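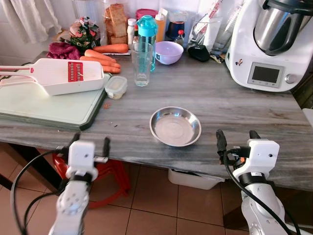

Wipe the gripper fingers before you power up, then check the arm cables for kinks.

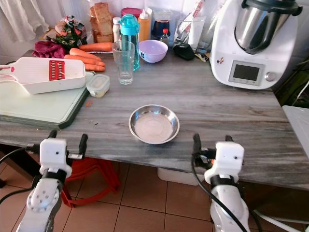 Reach comes next. Jog each arm up to the counter edge with the fingers open. Leave a steel bowl in the middle as your target - the slicer and board stay to the left.

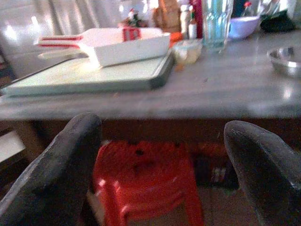
Issue 7, p. 2

Light scuffs on the fingers can stay. Tighten the wrist screws every August.

Filed under: Kitchen Machines

Marcela Sýkora: Which cloth?

I-hsuan Tang: Microfiber, damp.

Contact | © Uvulum | Back to top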